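Search this feed

A beach week in Rallesow, from memory, 1/5

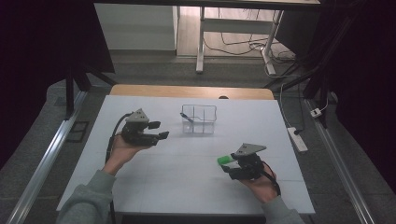

Both hands over the white tabletop.

2/5 The brochure promises 3000 yards of sand. At high tide you get a strip as wide as a bath mat, and Nhyira Owusu had already put her chair on it.

3/5 Parking by the pier: 300 spaces, all taken by 8 a.m. by people who then sit in their cars with the windows up.

4/5 We went in March. The lighthouse was shut. The gift shop selling tiny lighthouses was open.

5/5 Best fried clams are at Wickramasinghe, two streets back. Bring cash and a sweater. Yes, I've booked again.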